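Flusside Residents' Forum
Building Matters > Shared Kitchens
Topic: Storage of bottled and canned drinks in the common refrigerator

Murnorier_Desk
Members are reminded that the common kitchen reopens on Sunday. The refrigerator will be restocked beforehand. Comments are invited on where drinks should be kept, as the present arrangement has drawn complaints. The house budget for drinks stands at 140 dollars a month and will not change.

achari_4th_floor
Thank you for opening this topic. I would ask that cans be kept in the drawer and bottles in the upper compartment. Cans placed on the door shelf roll forward when the door is opened quickly, and I have picked them up off the tile more than once.

Jarilel
I respectfully disagree with the previous poster. The drawer was set aside for fruit and vegetables under the kitchen rules, section 2. Residents who cook should not have to search for their lettuce beneath soft drinks.

achari_4th_floor
Section 2 says "produce where space permits." It does not reserve the drawer.

unit855
I have no strong view on the drawer. My concern is with multipacks. If they go in with the wrapping still on, the first person to want a bottle tears a hole in the plastic and leaves it hanging. Could the wrapping be removed at the time of stocking?

Murnorier_Desk
The request from unit855 is noted. Wrapping also helps the bottles stand together on the shelf, and the desk would prefer to leave it on until the pack is opened. The resident who opens a pack is asked to discard all of the plastic.

Jarilel
May we also settle the matter of single bottles left on the counter? They should be labeled with a unit number or put away by 15 minutes after the end of the meal.

Murnorier_Desk
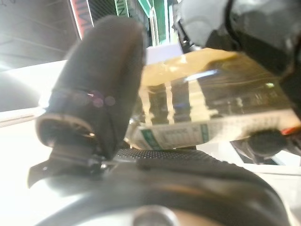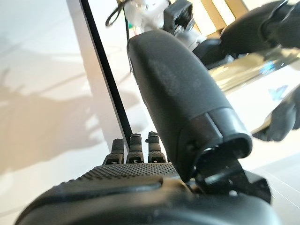
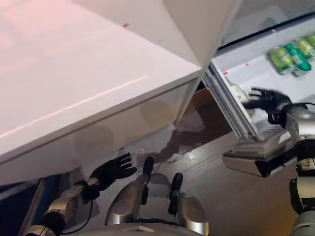
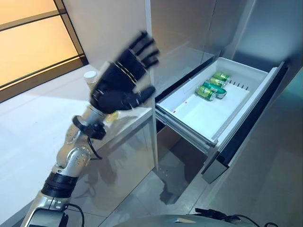
Tsehay Ejigu
I would support cans in the drawer on the condition that they stay at the back and the front is left for produce. Could the desk also confirm whether personal bottles may share a shelf with the house supply? The rules are silent on this point, and two of us on my floor have received different answers.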